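4.2 Service charges and length of stay in the rental compounds

The second set of interviews dealt with money. Tenants in all three compounds pay a monthly service charge on top of rent, and in two of them (Wilton and Pranstead) the charge is set once a year, in July. Kustlow sets it per lease. This matters more than we expected when the questionaire was drafted, and the wording of item 6 did not really allow for it — answers from Kustlow are therefore left out of the comparison below and treated separately in 4.3.

Returned forms: 79 usable. A further 40 were incomplete, mostly missing the lease start, and were dropped. Respondents were asked what they paid, what they thought it covered, and whether they meant to renew.

On the first point there was little disagreement. Charges in Wilton came to 3,000 a month for the smaller terraced units, 4,000 for the semi-detached. Pranstead has a single rate of 3,000 whatever the house type. Local currency throughout; we have not converted.

What the charge covers is another matter. Tenants named the gate, the shuttle bus, rubbish, the pool (closed in winter but still charged for), grass cutting. Leases name fewer things. Pool upkeep is absent from the Pranstead lease altogether, though the managing agent, Kun, lists it on the notice board by the clubhouse. Several tenants had complained about this and had been sent back to the lease. Others had never read it. Families with an employer paying the rent were the least likely to know the figure at all, and a few wrote "company" in the box and nothing else.

Renewal followed the lease holder more than the charge. Where the employer held the lease, the decision was made elsewhere and usually late. Where the tenant held it, an increase in the charge was mentioned often but seldom as the main reason for leaving; school places and the length of the drive to work came first. Same pattern in both compounds, slightly stronger in Wilton.
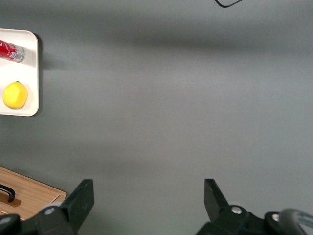

Figure 3. Grey tabletop with a white tray at the left.

Two cautions. Forms were handed out at the gate on a Sunday, so tenants who travel at weekends are probably under-represented, and people who had already moved out are not there at all. Also the phrase "service charge" was read by some as including parking, which in Pranstead is billed seperately. We went back to the leases to check the amounts where we could. Where we couldn't, the tenant's own figure stands.

Sub-letting was not asked about. It came up anyway, in the comments box, and is taken up in section 5 along with the deposit disputes.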